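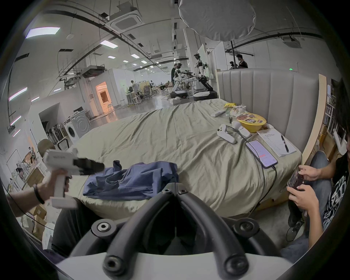
*The Arnelar Vumow with its tall gray headboard, plus the sage-gray sheet I keep getting asked about.*

# Arnelar Vumow bed: I love this headboard

27 August 2022

I've owned plenty of beds and never had much to say about any of them. A bed was a rectangle you bought when the old rectangle started squeaking. Then I got the Vumow, and now I bring it up at dinner.

I paid $3,118 with delivery and the matching mattress base, and that's a lot of money for me. I went back and forth on it most of the summer, and kept a tab open on my phone the whole time. Radulgate makes a similar one for a good deal less (I'll get to that one).

## The headboard

This is why you buy it. It's tall, it's gray, and it's upholstered in vertical channels, so you get these soft upright ridges all the way across. I was worried the channels would feel lumpy to lean on. They don't! You settle in between them a little, and I can sit up reading for a whole evening without stacking three pillows behind me, and my old slatted headboard never let me get past a chapter.

The height is a big part of it. Mine comes up 49 inches from the floor, so my head rests on padding instead of wall. In a big open space like ours it also gives the bed a proper back. The floor is gray and there's a lot of it, and before this the bed looked like something the movers had put down and forgotten. Now it looks as if it belongs there.

Then there's the light wood side panel, which I barely noticed in the product photos and now like almost as much as the padding. It warms up all that gray. If you already have white furniture, the two get along fine. We have a white bookshelf nearby, stuffed full, and the wood keeps things from looking chilly.

## The fabric

Close weave, a bit of texture, not scratchy on bare arms. Dust does settle along the top and down in the channels. I run the soft brush on the vacuum down each one every couple of weeks, and it takes less time than making the bed. I've had one coffee splash so far. Cool water, a white cloth, lots of dabbing, and I can't find the place anymore.

If you have a cat that climbs, I'd think twice. I can't test that for you.

## Living on it

We use the bed for everything. It's a sofa, a desk, a snack table and the place where shirts land. A phone can charge there next to a pen and some paperwork, with the remote somewhere in the same neighborhood, and there's still room to stretch out. The base doesn't rock when somebody sits down on the edge, so nothing slides off. I'm very fond of that. Our last bed threw a glass of water at me about once a month.

Getting in and out is easy too. I like to sit on the side and put my shoes on, and the edge holds up well.

## The sheet

It didn't come with the bed, but everybody asks. It's the sage-gray one from Kariuki, and I bought two so there's always one in the wash. The color is lovely against the headboard, green enough to be interesting and gray enough to match. It wrinkles. It wrinkles if you look at it. I gave up ironing after the first week and decided I like it rumpled, but if a smooth bed matters to you, get something else.

## Putting it together

Allow an afternoon and a second person. The headboard is heavy and awkward to hold upright while you start the bolts, and I wouldn't try it alone. The instructions are mostly drawings, and step six shows a bracket from the back without saying so. We put it on the wrong way, took it off, and had a snack. After that it went fast. Go around and tighten everything again after a week or so; mine needed a small turn on the left side.

## What about the Radulgate?

I sat on it in the store, and it's a decent bed. The headboard is shorter and the padding is thinner, and when I leaned back I could feel the board behind it. For a guest room I'd buy it and be happy. For the bed I use every day I wanted the tall one.

## Gripes

- Delivery took longer than promised, and the tracking page was useless.
- No spare bolts in the box.
- The felt pads for the feet are tiny. I swapped them for thicker ones right away.

I'd buy it again tomorrow, in the same gray. I did look at the oatmeal, and it's pretty, but I know how we eat.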